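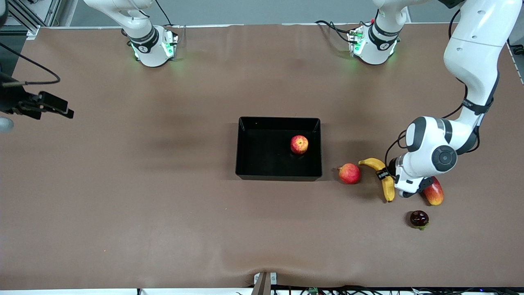
Apple in the tray, the other fruit still on the paper.

Fruit, paper and a black tray
4 min read
17 shares · 2 comments

This page is a small gallery about putting fruit in a tray. I know that it is a modest subject. In Gorent, the town where I live now, people buy fruit by the crate at the end of summer, and every house has its own way to lay it out. I wanted to keep a few notes on how the fruit looks on the table, which surface is good for it and what to do with a tray that shines too much. The pictures can be opened in any order. I have written more than is usual for a gallery, so please skip what you do not need.

The paper

The table is wide and covered with smooth brown paper, the light kind that is sold for packing. I like it more than a cloth. A cloth holds the small leaves and the dust from the crate, and then it must be washed. Paper you can fold together with everything inside and throw away. It wrinkles a little where it goes over the lip of the table, and I have stopped fighting with this. At first I put tape along the whole side, but the tape pulled the paper in the wrong direction and made the wrinkles longer.

We buy the paper on a roll from Stendier, in the shop behind the bus station. They cut it to your length if you ask before noon. The color changes a bit from one roll to the next. The lighter paper shows stains very early, and for fruit this is useful: one soft pear leaves a mark and you can go and find which pear it was.

The apples

Red apples are the easiest fruit to lay out and also the easiest to lose on the floor. The one in the tray has yellowish streaks. The one outside, nearest to the tray, is round and shiny and has a small dark spot near its top. A spot like this I do not mind if the skin is firm around it. I press with the side of the thumb, very lightly. The nail should not touch.

I was taught to put an apple down in a corner of the tray first and to build from there. In the middle it has nothing to lean on, and it travels when the tray is lifted. My mother-in-law does the opposite: she begins with the middle, presses everything outward with her hands, and her trays are more beautiful than mine.

The banana

The banana goes last, on top or along one side. It bruises under anything heavier than a grape. It also makes the other fruit ripen faster, so if the tray must stand for some days, I leave the bananas in a bowl in the other room. For one afternoon it makes no difference and the yellow is nice beside the red.

The tray

The tray is black, open on top, with rims that go outward a little. I looked a long time for one with such rims. With straight walls your fingers come between the fruit and the side, and for a big pear there is no space. The cheap tray I had before was from the market at Gresivico, where I paid 2 for it and was very proud. It cracked in the first winter. At the same market a man asked 175 for a silver one with handles, and I walked past it twice before I went home.

About the black color, my friends have different opinions. The good side is that fruit looks very bright on it, even fruit which is a little tired. The bad side is the gloss. A black glossy surface takes every lamp from the ceiling and gives it back as a white spot, and every smudge of a hand stays there until you wipe it.
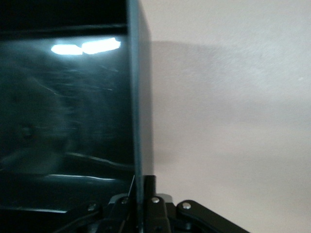
Fine scratches are a different matter, and wiping does not help with them. I used the rough side of the kitchen sponge for a whole year before somebody told me it was the sponge. Now I wash with warm water and a soft cloth, one drop of soap, and I dry at once so that the lime does not stay. A friend puts a little cooking oil on the cloth at the end. It does look good for an hour, and then it collects dust.

If you want to photograph something black and shiny, try it from the side and from low down before you decide that it is impossible. A pale wall near it helps a lot. Turning off the lamps helps more, but then the apples become brown in the picture, so I usually leave them on.

Putting things away

After the tray is full, I carry it to the cold room with both hands under it. The fruit which does not fit stays on the paper until evening and is mostly eaten by whoever walks by. What is left goes into jam. The Moynihan cookbook, which everybody here has in the kitchen with the cover missing, says to cook apples for 17 minutes and not one more. My stove is slow and I give them around half an hour.

The same book says that a household needs 1000 grams of sugar for each kilo of apples. I find this too sweet for our time. Half is enough if you keep the jars in the refrigerator and eat them before spring.

In October I will add the pears and the quinces, if the quinces are good. Last year they had worms and I did not take any pictures of them.

2 comments

"We use newspaper under the fruit, but the ink comes off on pears. Will try the brown paper."

"Please write how you keep the cold room dry. Ours has water on the wall every autumn."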